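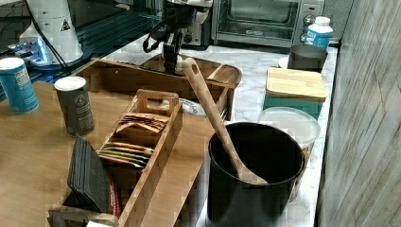 Bench Cell Gallery - Equipment Plan, Phase 2
Page maintained by Candela Arroyo, Filano site

This page supports the purchase request for a second arm and gripper on the kitchen handling bench. Figures are in dollars and exclude tax. Quotes were last checked 16/03/2022.

Kitchen bench, arm over tray
Working area is a wood table butted against a marble counter. Arm comes in from overhead, gripper at the rear of the tray. Small packets, canisters and a utensil crock share the reach area, so the clearance allowance stays in the spec.

Budget lines
Gripper, Virner quote: 2196, lead time 4 weeks.
Mounting hardware and cable management: some 200.
Ceiling for the phase: 3000. The remainder is held for spare fingers - not for fixtures, which go on the Bravo account.

Open items
Cakia has not returned a price for the controller license. If it lands above the remainder, the license moves to the April request and the gripper order goes ahead alone.
Cable routing at the upper joint to be agreed before the bracket is ordered. Send drawings to Candela.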